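Skuto Trail Guides: call for route testers, Achterberg and Dandon sectors

Skuto is looking for riders to test graded mountain bike routes before they are added to the guided programme. Testing is unpaid. Travel within the two sectors, midday food and a bed at the Achterberg base are covered for the length of the test block. Applications close on 2026-07-06.

Background

The guided programme at present uses routes that were graded by the guides who laid them out. A guide who has ridden a line many times tends to mark it easier than a visitor would, and the feedback forms from last season bear this out. We want each new route ridden by people who have not seen it, on their own bikes, with the grade withheld until they have handed in their sheet.

What testers do

A test block lasts 10 days. Testers ride in pairs with one guide behind them. The guide carries the map and gives directions at junctions, but does not comment on line choice, speed or difficulty. At the end of each section the pair stop and fill in a sheet covering surface, gradient, exposure, width, braking distance before corners and any point where they got off and walked. Sheets are completed separately. Testers do not compare marks until both sheets have been handed over.

Each tester also carries a Skelura logger on the top tube. It records position, height and speed. The logger stays on from the car park to the car park, including lifts, pushes and stops for punctures. Data are held by Skuto and used for grading only.

The longest route in the Dandon sector has 3,000 metres of descent with shuttle assistance and is ridden once per block. It is optional for testers applying at intermediate level.

Who should apply

We need riders at two levels. Intermediate testers should be comfortable on rooty singletrack and short rocky steps at a controlled speed. Advanced testers should be able to ride steep, loose ground for most of a day and stop when told to. Racing results are of no use to us in either case and should be left off the form.

All testers must be 18 or over, hold insurance that covers off-road cycling and mountain rescue, and be able to repair a puncture, a snapped chain and a bent mech hanger without help. People who have ridden with Skuto in either sector before cannot be accepted for that sector. 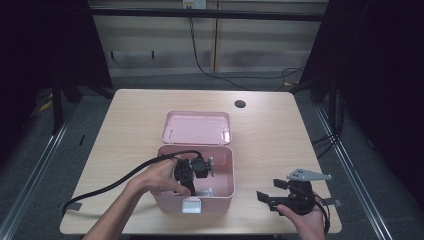

Nithin Rodrigues, after the February block: the riding was the easy part, and filling in a sheet with cold hands at every section end took more patience than I had allowed for. I would tell anyone applying to bring a pencil, as pens gave up on the second morning. My marks and my partner's were far apart on the traverses and close on the descents, which I had not expected. The food was plain and there was enough of it.

Equipment

Testers bring their own bike, helmet, gloves, knee pads and a pack able to hold two litres of water. Full-face helmets are required for advanced testers. Electric bikes are not accepted for this call. Tyres must be in good order, and bikes are checked on arrival. A bike that fails the check may be repaired in the base workshop at the owner's cost for parts. Spare loggers, sheets, first aid kits and radios are supplied.

Accommodation

The base has shared rooms with 2 beds each, a drying room and a locked bike store. Bedding is provided. There is no mobile signal in the valley, and wireless access is limited to the common room.

How to apply

Send one page giving your riding level, the terrain you ride most often, any injuries in the past year and the name of your insurer. State which sector you prefer and whether you could ride in either. Do not send video.

Applications go to Amos Boateng, route grading, at the Achterberg office. Applicants who are placed will receive a joining sheet with the arrival time, the bike check list and a medical form, which must be returned before travel. Applicants who are not placed are kept on the reserve list for the next block unless they ask to be removed.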